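Wetorico 背景布キット セットアップガイド
第3章 布を張って、文字を飾る

この章では、いよいよ布を張ります! 箱から出したばかりの布はただの大きな四角ですが、机のまわりに立ち上げた瞬間、いつもの作業机が小さなスタジオに変わります。編み物の完成写真、フリマ用の商品写真、子どもの粘土作品の記録、オンライン教室の手元撮影など、使い道は本当にいろいろ。机の奥を隠すだけで写真の印象がぐっと変わるので、ぜひ楽しみながら進めてください。

フレームの組み立て(第2章)がまだの方は、先にそちらを済ませてください。壁に直接留める場合は、フレームなしでこの章から始められます。

3-1 用意するもの

・Wetorico 背景布(黒、グレー、生成りのいずれか1枚)
・付属の画びょう
・Dernum クリップ(フレームに留める場合)
・スチームアイロン、またはハンディスチーマー
・メジャー
・飾り用のフォーム文字(別売。お手持ちのものでも使えます)

布には表と裏があります。手でなでてみて、毛足がやわらかく寝るほうが表です。黒の布は裏を向けると少し白っぽく写るので、張る前に確かめておきましょう。タグは裏面の右下に付いています。

3-2 布のしわを整える

1. 布を広げ、裏面からスチームを当てます。アイロン面は布に押しつけず、少し浮かせたまま動かしてください。

2. 折り目の強いところは、両手で軽く引っぱりながらもう一度当てます。しわが全部消えなくても大丈夫! ゆるやかなひだは光をやわらかく受けて、写真では意外なほどいい味になります。

3. スチームのあとは13分ほど平らなところに置き、湿り気が抜けてから次に進みます。

注意:スチームは高温です。布の下に手を入れたまま当てないでください。小さなお子さまと作業するときは、この工程だけ大人が担当しましょう。

3-3 布を張る

1. 机を決めます。奥行きは78cm以上あると、物と背景のあいだに距離が取れて影が落ちにくくなります。それより浅い机でも使えますが、照明はやや高めの位置にしてください。

2. 布の上辺の中央を、まず1か所だけ留めます。必ず中央からです。端から始めると、最後に余りが片側に寄ってしまいます。

3. 左右の端に向かって、交互に留めていきます。右、左、右、左。リズムよくどうぞ。

4. 側面に回す場合は、角のところで布をたるませておきます。ぴんと張ると角に斜めの引きじわが出て、これがなかなか目立ちます。

5. 机の手前側に座り、撮影する高さまで目線を下げて眺めます。布のすき間が気になるところがあれば、留め直してください。写真に入らない部分は、そのままで構いません。

ヒント:石こうボードの壁では、画びょうを少し下向きに刺すと抜けにくくなります。賃貸にお住まいの方は、契約の内容を確認してから作業してください。壁に穴を開けたくないときは、フレームとDernum クリップの組み合わせが便利です。

注意:布を照明器具にかぶせたり、触れさせたりしないでください。暖房器具の近くでの使用もお避けください。

3-4 文字を飾る

さあ、いちばん楽しいところです! 名前でも、教室名でも、好きなひとことでも、文字が入ると背景が一気に自分のものになります。

1. 並べたい言葉を決め、まず机の上に文字を置いてみます。2段にするなら、上の段を小さく、下の段を大きくすると落ち着きます。

2. 色を選びます。黒い布には、黄色、水色、オレンジのような明るい色がとてもよく映えます。1文字ずつ色を変えるのもおすすめです。

3. 下の段の真ん中の文字から留めます。続いて左右、最後に上の段です。

4. 文字は、きっちり一直線でなくてもかまいません。上の段をゆるいカーブにすると、手作りらしい動きが出ます。
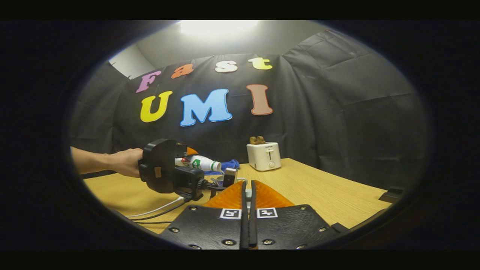
3-5 明かりを合わせる

1. 部屋の天井灯をつけ、布の前に撮りたいものを置きます。最初は白いマグカップなど、形の単純なものが試しやすいです。

2. 影が濃いときは、Grullent 卓上ライトを横から足します。明るさは400ルーメンの設定から始めて、少しずつ調整してください。

3. 試し撮りをします。布が灰色っぽく写るときは、カメラの露出を少し下げます。スマートフォンなら、画面の明るさマークを下へ動かすだけ。黒がすっと締まって、文字の色まで生き生きしてきます!

4. ライトの向きが決まったら、机の端にマスキングテープで印を付けておきます。次に撮るとき、同じ明るさをすぐに再現できます。

3-6 困ったときは

布が下がってくる
留める間隔が広すぎるかもしれません。中央と端のあいだに画びょうかクリップを足してください。

文字が前に倒れる
文字の上のほうを留め直します。厚みのある文字は、2か所で留めると安定します。

ほこりが目立つ
黒い布ではどうしても起こります。撮影の直前に、粘着ローラーを上から下へ一方向にかけてください。往復させると毛足が乱れて、むらに見えることがあります。

文字の色が布に移った
湿ったまま重ねておくと起こりやすくなります。水でぬらして固く絞った布でたたき、陰干ししてください。こすらないのがこつです。

3-7 片づけ

1. 文字を先に外し、平らに重ねて袋に入れます。
2. 画びょうを外し、数を確かめてケースに戻します。床に落ちた針は踏むと危険です。
3. 布は折らずに、付属の芯に巻いて保管します。次に張るときのアイロンがけが、うんと楽になります。

次の第4章では、Wei 回転台を使って作品をぐるりと撮る方法をご案内します。布を張ったままで始められますので、お時間があればこのまま続けてどうぞ!

改訂日:2026年8月4日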